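8 January 2012
Towels again. Bench by the window.

Shu-fen wants this written up before the order goes in, so I am writing it up, but I want it noted that I don't think we have learned as much as the summary sheet says we have.

Background for whoever picks this up. We have two lots of terry in the cupboard, one from Segers and one from Beltent. Segers is the old supplier. Beltent came in cheaper, and their rep told us in June that the cloth "folds itself," which I wrote down at the time with a question mark next to it. The question mark stands. The claim on the sheet is that the Beltent cloth holds a fold better after washing and takes up less shelf. Denolbridge (the customer, for anyone new) cares about the shelf part. They stack in open cubbies and the stacks lean.

What I did today: took towels from both lots, washed them on the normal cycle with no softener, dried on medium, pulled them out and left them in a heap. Then shook each one out, folded in thirds the long way and in half twice, and stacked. Left the stacks overnight last time, only over lunch this time.

Weighed one Segers towel before washing. 680 grams on the kitchen scale. I did not weigh it after, which I should have. The scale drifts anyway. I put the same mug on it at either end of the morning and it didn't agree with itself, so don't anyone quote the 680 to Denolbridge as if it came from a lab.

First complaint. "Holds a fold" isn't a measurement. On the summary sheet it is a column with yes and no in it, and I can't find anyone who will tell me what made a yes. Shu-fen says she pushed down on the stack with her palm and looked at whether it came back up. I tried that and got whatever answer I leaned toward. If I pressed hard everything was flat. If I pressed like I was afraid of it everything sprang back. Until there is a fixed weight and a ruler I would cross the column out.

Second complaint. The edges. Both lots shrink more at the hem than in the body, so the long sides pucker and you can't get corner to corner without a ripple somewhere. I spent a silly amount of time chasing the ripple. You smooth it out of one end and it turns up at the other. On the sheet this is down as "minor." It's the reason the stacks lean, as far as I can tell, and it has very little to do with whose cloth it is. A better hem stitch might fix it. Prukthorpe used to do our hems and I would like to ask what tension they ran, if anyone there still remembers.

Third. The wash count. The Beltent leaflet says tested to 168 washes. Tested how, and what counted as a pass? A towel can survive a lot of washes and still be a rag at the end. Asked them by email. Got the same leaflet back.

What I will grant: the Beltent loops snag less. I dragged a bit of rough cardboard over both and the Segers one caught right away. One try, one piece of cardboard. Somebody else should do it without knowing which is which.

Tried the heap test after lunch, meaning you drop the towel on the table any old way and see how long it takes to find a corner. This is closer to what people do with laundry than anything on the sheet. It's also where thick terry is a pain. The cloth grabs itself, the folds hang on to each other, and you end up holding the middle when you wanted an end.
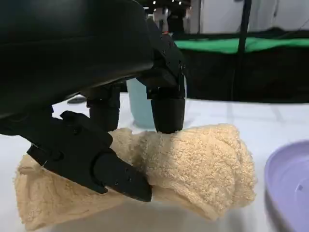 Pinching in the middle is the worst way to start, by the way. You get a waist and two lumps, and whichever side you shake out, the other bunches tighter. Much better to feel along for the hem and follow it until it turns. With light-colored terry the hem is hard to spot by eye when it's all bundled, so going by feel is quicker. A colored stripe along one short side would save more time than any change of cloth. I have said this before. It costs next to nothing to weave in and I'd like it on the quote.

Shu-fen thinks I am being unfair to the Beltent lot and that the stacks did look neater. Maybe so. She folded those and I folded the others, and she is a neater folder than I am. That alone could explain the entire difference. Next time we swap, or one person folds everything.

To do:
Find a flat weight of some 2 kilos, use the same one every time, and measure stack height with and without it.
Second scale, or borrow one.
Ask Prukthorpe about the hems.
Weigh before AND after drying.
Hold the order. Shu-fen disagrees, see her note on the back of the sheet.

Lint trap was full again when I went to take out the last load. Emptied it. Couldn't say which lot the lint came from because I dried them together, so that's another thing we don't know.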